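Support > Growers' Payments > Ticket 1798

Second farm payment not showing in app
Opened 22nd October by Mairéad Ní Chonaill

Hello all, and thanks so much for picking this up! I run the coconut co-op at Lurkeck, and we pay our growers through Gosico (lovely system when it behaves). Of our 42 growers, six got the first half of their harvest money and then nothing. I've logged out and in, tried my sister's phone, and checked every account number twice over a pot of tea. The app just says "queued". They've all been very patient, bless them, but there are seedlings to buy. 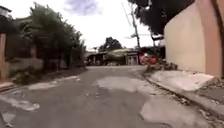
Mairéad Ó Briain: Thank you for such a thorough note! All six were moved to new Keogh wallets in March, and the second payment is still pointing at the old ones. I've re-linked them, so please press Resend and let me know how you get on.

Status: waiting on customer
2 comments | 0 shares

Recent tickets
Hudby scale won't sync weights
Adding a grower without a phone number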